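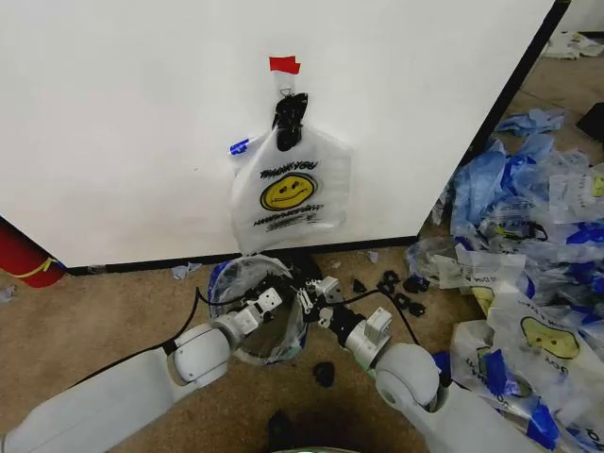 Issue 7, p. 3

## Lundila Processional Thurible, medium

Spun brass body with a cast foot ring. The lid runs on three outer chains and lifts by a fourth, central chain. Chains are soldered link by link and finish in a flat disc with a finger ring. Colour is polished brass or nickel plate. A removable steel liner takes one charcoal disc of the standard size.

**Chain length**

Supplied long, for full swings in procession. The Grerdale workshop will shorten the set by whole links on request. Measure from the disc to the rim of the bowl with the lid closed. Shortened sets can't be returned.

**Liner**

The liner lifts out with tongs. Replace it when the base begins to scale. Don't line the bowl with foil, as it traps ash against the vents. A spare liner is listed separately under Nustari fittings and also fits the older Ogura pattern.

**Boat and spoon**

Sold with or without. The boat has a hinged half-lid and holds enough grains for around five services. The spoon is loose, not chained.

**Cleaning**

Resin deposits soften in hot water with washing soda. Keep soda off the nickel finish and use plain soap there. Dry the chains hanging at full length. Lacquered bodies are not offered; lacquer discolours near the coals.

**Revision notes**

- Vent pattern in the lid changed to two rows, after trials by Trefor Rees.
- Centre chain now one gauge heavier.
- Foot ring widened. Older stands may need the wide cup.

Orders placed by the end of September ship before Advent. Engraving on the foot ring adds to the lead time. Send the wording to Chiyo Kuroda at the workshop, in capitals, with any accents marked by hand.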